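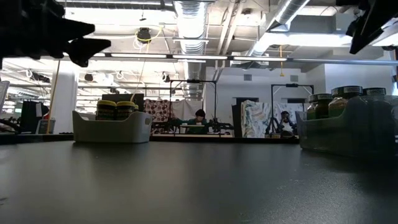 Let Me Buy the Same Jar Twice

I have a complaint about my grocery store, and I've been saving it up since August, so get comfortable.

They moved everything again. The Budcombe on my side of town closed off half its aisles for two weeks, and when the tape came down the rice was where the pet food used to be and the coffee was in three different places depending on how fancy you like it. I go in there for the same stuff every week. I used to be able to do it half asleep! Now I wander around with the rest of the neighborhood, all of us holding lists and looking up at the signs like tourists in a train station.

I know why they do it. My friend Zamfira Pascu managed a store for years (a different chain, and she's glad to be out of it), and she told me the whole idea is to break up your route. If you know exactly where the mustard is, you walk to the mustard and you go home. If you don't, you walk past 59 other things first and maybe a few of them end up in your cart. Fine. It probably works. It worked on me, I came home with a bag of dried figs that I still haven't opened.

But I think stores have forgotten what people like me are worth to them. I am a boring customer. I buy the same spread, the same crackers, the same dish soap, and I have done it for so long that I couldn't tell you what any of it costs. You could raise the price of my crackers by a dime and I'd never know. All I ask in return is that the crackers stay put and stay crackers. When you make me hunt for them, I start reading the shelf tags. And once I'm reading shelf tags, I'm comparing, and then I'm the kind of shopper who drives across town to Nikik to save two dollars. They made me that person. I was happy before.

And it's the products too. I had a jar of pickled peppers I loved, and one day there was a starburst on the label saying "New Look, Same Great Taste," which made me suspicious right away. Sure enough, a few months later the taste went too. Sweeter, I'd swear to it. I wrote to the company and got back a very cheerful email with a coupon for the thing I was complaining about.

Cornel Vlad, who reads these before I post them, says I'm getting old and that variety is good for people. He's the sort of guy who orders whatever he hasn't tried yet. He counted the items on his store's website in one category, just sauces and condiments, and came up with 713. He thought this would win the argument. I asked him how many of them were in his fridge and he changed the subject to mine.

I do get his point, a little. I wouldn't want to live in a town with one kind of mustard. Somebody out there is thrilled about the smoky one with the maple in it, and good for them. I'd just like the choosing to be something I can opt into when I'm in the mood, on a slow afternoon with nothing on the stove. On a normal evening at 6:15, with a kid in the cart and ice cream getting soft, I want my jars where I left them.

So my modest proposal is one aisle. Leave one aisle alone, forever. Put the dull things in it, the stuff people buy without thinking, and promise us in writing that it won't move. You can turn the rest of the building upside down every month if you like. I'll even walk through the rest of it sometimes, out of goodwill.

I've put this on a comment card at Budcombe. The box for the cards used to be by the front door, and it took me a while to find it.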